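Chapter 4
When a Neighbor Needs Somewhere to Go: Community Legal Aid and Emergency Housing

Most of us, if we are lucky, never have to think about where we would sleep tonight if home stopped being safe or stopped being ours. This chapter asks you to think about it for a while, and to take your time over it.
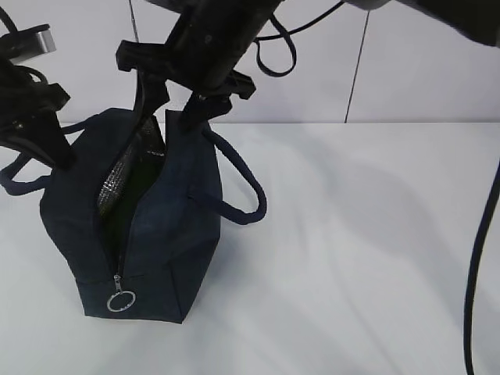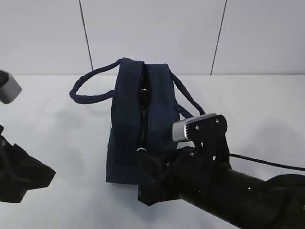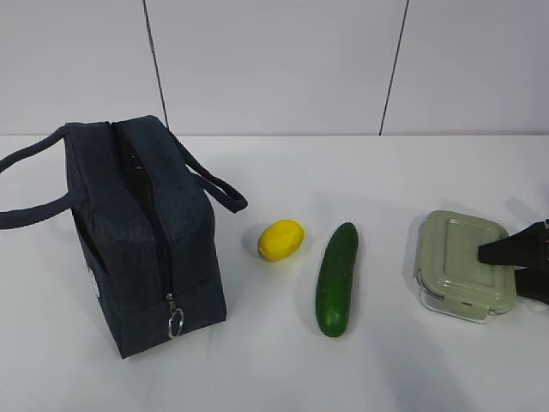

Let us begin in Coltonville, a town you will meet again in Chapter 9. One August, the landlord of a large apartment block on Tekin Street went out of business, and the families living there were given very little notice to leave. Many of them had leases with months left to run. Some had paid their rent ahead. Hardly any of them knew that a lease can, in many places, outlive the company that signed it, and so a good number simply packed up and went to stay with relatives -- which was kind of the relatives, but did nothing for anybody's rights.

Müzeyyen Soylu was running the town's legal advice desk at the time, with one part-time colleague and a telephone that rang all day. She later wrote that the law itself was the easy part of the work. The hard part was reaching people before they handed back their keys. By the end of that year her desk had taken 546 calls, and nearly 44 households had been helped to stay where they were or to get their deposits back.

You may feel that the second number looks small beside the first, and your instructor will probably want to talk about that in class. Keep in mind that a call is not the same thing as a case. People rang twice, or rang for a mother or a cousin, or only wanted to hear a calm voice tell them what a letter meant (and that is worth a great deal, as anyone who has opened such a letter will tell you!).

The town of Stitusau, which we come to in the second half of the chapter, went about things differently. Hülya Karabulut and her team at the Enorik Center put housing officers and legal advisers in the same building, so that a family could see both in one visit. We will look at how the two services shared their records, what they had to ask permission for, and where the arrangement ran into trouble over money.

Before you read on, please write down in a sentence or two what you think a town owes to a tenant who has done nothing wrong. Keep the note somewhere handy. You will need it for the discussion at the end of Section 4.2.

Contact the publisher | Copyright, all rights reserved | Back to top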